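Re: Fetuston two-arm kit, is it worth the price?

On April 7, 2018, Kenza Metwally wrote:
> Does anyone use the Fetuston kit with soft things? The seller
> shows only boxes.

Hello Kenza,

We have the kit for 11 weeks now. With bags it is good, but you must teach both grippers separately, and the manual has only 2 pages for this. The support from Steddale answers quickly. I would ask them for the longer fingers before you order. The cables at the wrist need more care than I expected. One picture is attached.

Regards,
Ju-won Song

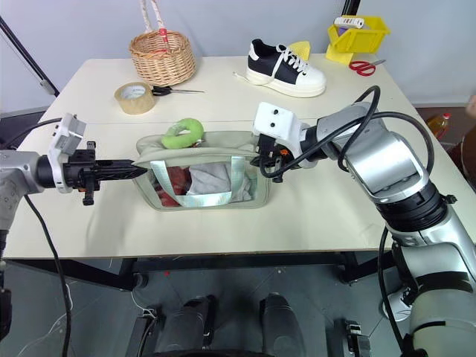
Both grippers at the tote bag, left one at the strap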